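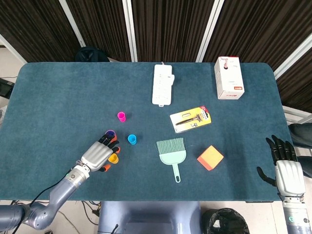 Little cups and the white power strip on the teal table.

So it's 31st March, the rain has not let up since breakfast, and I've spent most of the day sorting small stuff. You know the stuff I mean. It has no home, so it lives on whatever flat surface is closest until you need that surface for dinner.

The table with the teal-blue carpet top is where everything gets dumped when I sort. I know carpet on a table sounds odd (my sister-in-law still calls it the putting green) but I love it. Nothing rolls off, nothing clatters, and you can slide a box across it without that awful scraping noise. It does hold on to crumbs like crazy, so I go over it with the hand vacuum and a strip of packing tape wrapped around my fingers. The tape does a better job!

The cups are the little stacking kind, and the ones in the photo are purple, yellow, blue and pink. I bought a bag of them at the Drostley flea market in February for 99 cents, which is the best money I've spent this year. They were meant for the kids and I've stolen them. Paper clips go in one, picture hooks in another, and the blue one is for those tiny screws that come with everything and match nothing. When I'm done they all go back inside each other and take up no room in the drawer.

I did try a proper organizer first. It was a Cikura tray with a clear lid, and the compartments were all too long and too skinny. Pens, fine. Anything else, forget it. I gave it 2 weekends and then it went in the donation bag along with a Guvetti spice rack I should never have ordered in the first place.

Power strips are my other problem. I keep buying them and then I can't find them, so I buy another one. New rule as of today: every strip gets a piece of masking tape on the underside saying which room it belongs to, and any spares go in one shoebox on the hall closet shelf. I'm not winding cords around things anymore either. Loose loops with a twist tie, done.

And then boxes. I'm a box keeper, I admit it. A good plain white cardboard box feels like a crime to throw out, and I had a whole tower of them behind the bedroom door. I kept 5 and flattened the rest. If I haven't used those by summer, out they go too (check back with me on that one).

Next up is the kitchen drawer by the stove, the one that only opens if you stick a hand in and push the spatula down. I've been avoiding it since we moved to Ferreira Street. I might need more cups. If anybody sees another bag of them at Drostley, grab it for me and I'll pay you back in banana bread.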